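Linen hire firm changes its towel grading after wash-life review

Odar, which supplies towels and table linen on hire to small hotels and guest houses, is to change the way it grades stock at the end of each wash cycle. The new rules take effect in March and apply to white terry goods first. Coloured items and napkins will follow once the present contracts have been renewed.

The change comes out of a review of withdrawn stock led by Fiona Baxter, the firm's textile manager. Of 3,614 hand and bath towels examined at the Kariuki laundry, 3,015 had been withdrawn for faults along the hem or selvedge. The pile on most of those was still within the limits set for hotel use.
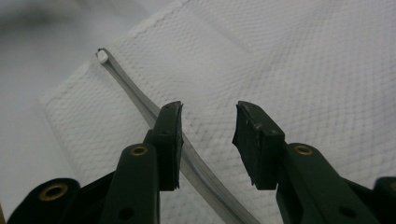
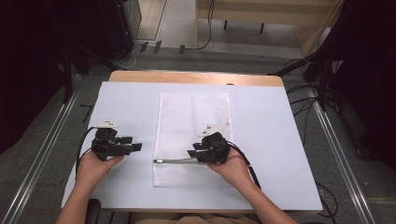
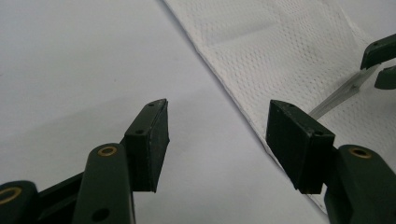 Hem faults

The review separates hem faults into two groups. The first is thread failure, where the lockstitch breaks and the fold opens. The second is differential shrinkage: the flat-woven border draws in more than the pile section next to it, and the towel takes on a waisted shape which will not fold square. Waisted towels can be pressed flat while damp, but the shape returns at the next tumble.

Thread failure was more common in bath towels than in hand towels. Baxter puts this down to the longer hem and to the weight of water it carries during extraction. "The cloth is fine and the sewing has gone," she said. "We were sending good cotton to the rag merchant for want of a few inches of thread."

Under the old system a towel was either passed or withdrawn. The new one has four grades:

Grade A: no visible fault, returned to any customer.
Grade B: slight border shrinkage, returned to spa and pool customers only.
Grade C: open or frayed hem, sent for resewing and inspected again.
Grade D: thin pile, holes or fixed stains, withdrawn.

A towel may pass through Grade C twice. On the third occasion it is withdrawn whatever the state of the pile. Resewn towels lose a small amount of length, and Odar will stop describing its hire stock by exact size in the customer list. Bath sheets will be listed by range instead.

Thread and temperature

Resewing will be done on site with a polyester core-spun thread supplied by Drallero. The firm previously used an all-cotton thread, chosen so that it would shrink at the same rate as the cloth. Libor Ďurica, who runs the sewing room, said the cotton thread behaved well for the early washes and then weakened quickly under chlorine bleach. Polyester does not shrink with the border, and the stitch length has been increased slightly to stop the hem from puckering.

Bleach dosing is also to be reduced. Loads that arrive with ordinary soiling will be washed with an oxygen-based agent, and chlorine will be kept for make-up and blood stains. Those items have to be picked out by hand before loading, which adds time at the sorting bench. No change is planned to the thermal disinfection stage.

Drying is the other point of difference. The review found that towels left in the tumbler after reaching their set moisture level had harsher pile and more border shrinkage than towels removed promptly. Operators will now end the heated part of the cycle earlier and allow a longer cool-down -- a practice already followed for table linen. A trial batch of 300 bath towels has been put through 20 cycles on the revised settings, and will stay in circulation until each piece reaches Grade D.

Customers

Saodah Liem, who handles hotel accounts, said customers would see no change in collection days or minimum orders. Those who want Grade A stock only may continue to ask for it, at the present rate. Grade B towels will carry a lower charge and a blue laundry mark at one corner, so that they can be told apart when mixed loads come back.

One request from customers has been turned down. Several guest houses had asked for towels without a decorative border, on the grounds that the border is where shrinkage shows. The supplier, Asico, can weave a plain-edged towel, but only in quantities larger than the hire pool needs at present. Odar will look at the matter again when the next bulk order is placed.

Guest houses that wash their own towels between deliveries are asked not to use fabric softener. It coats the pile, reduces absorbency, and is difficult to remove in a standard commercial wash. Stock returned with heavy softener residue will be rewashed at the customer's expense.

The full grading sheet will be sent out with the March invoices. Questions about existing contracts should go to the accounts office.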